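Mernance opens its tasting table for the winter

If you have walked past the old print shop in Cairns lately and wondered about the fresh paint in the window, the answer is Mernance, the little tableware studio run by Natalina Piras and Osvaldo Colombo, which has settled in for the season and put out its long tasting table at last.

The two of them wanted a plain, pale surface and hardly anything on it, so that a small dish and whatever is in it get your full attention. They went through 2 earlier tops before they were happy - one too shiny, one too yellow under the lamps - and the one they kept is quiet and matte.

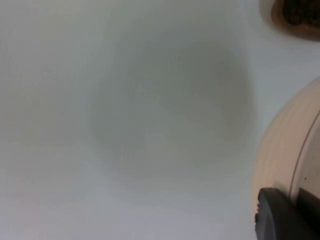

Osvaldo does the cooking for the tastings, mostly slow, dark things such as onion relish and chestnut paste, and Natalina makes the dishes at her bench in the back. She hopes to finish up to 400 of them by March, with a good share already promised to Skidgate, the café across the bridge, whose regulars have been asking for them since the fall.

Evening tastings seat 50 across the whole week, and places go quickly, so do stop in and put your name in the book by the door. Neighbors are welcome to come by just for a look and a chat, too!
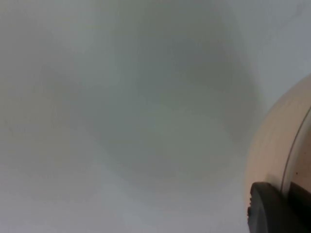 Setiteck Staff

1/28/20

Dishes ordered during the season can be picked up at the studio, and Natalina is glad to talk over sizes and glazes with anyone who asks.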